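# Warum Müll manchmal sortiert werden muss, bevor er verbrennt

In der Stadt Culside steht eine große Anlage, in der Müll verbrannt wird. Sie heißt Drinano. Jeden Tag kommen dort 132 Lastwagen an. Sie bringen, was in den Haushalten in der grauen Tonne landet: Windeln, Staubsaugerbeutel, kaputte Zahnbürsten.

Der Müll fällt zuerst in einen tiefen Bunker. Darüber fährt ein Kran hin und her. Hélène Landry sitzt in der Krankabine und mischt den Müll, damit er gleichmäßig brennt. Nasser Müll brennt schlecht, trockener sehr schnell.

Manche Dinge dürfen gar nicht in den Bunker. Akkus und Spraydosen können platzen oder ein Feuer auslösen. Altes Holz wird auch getrennt gesammelt. Ist es sauber und nicht mit Schutzmitteln behandelt, kann man daraus Spanplatten machen.
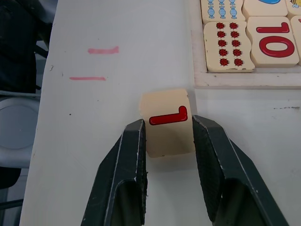 *Ein kleiner Holzklotz zwischen zwei Greiffingern*

Im Ofen ist es sehr heiß. Mit der Hitze wird Wasser zu Dampf. Der Dampf dreht eine Turbine, und die Turbine treibt einen Generator an, der Strom macht. Der Strom aus Drinano reicht für 3.000 Wohnungen. Im Winter werden mit der Wärme außerdem zwei Schulen und das Hallenbad geheizt.

**Und der Rauch?**

Im Rauch stecken Staub und giftige Stoffe. Er muss deshalb durch mehrere Filter. Der Staub bleibt in langen Schläuchen aus Stoff hängen. In Culside sind das 226 Stück. Messgeräte im Schornstein prüfen Tag und Nacht, was oben herauskommt.

**Was bleibt übrig?**

Am Ende liegt unten im Ofen die Schlacke. So nennt man Asche mit Steinen, Glas und Metall darin. Ein Magnet zieht das Eisen heraus. Der Filterstaub ist giftig und wird getrennt gelagert, oft tief unter der Erde in alten Bergwerken.

**Was du tun kannst**

Leere Batterien gehören in die Sammelbox im Supermarkt. Für altes Spielzeug mit Akku gibt es den Wertstoffhof. Er hat im Oktober bis 17 Uhr geöffnet.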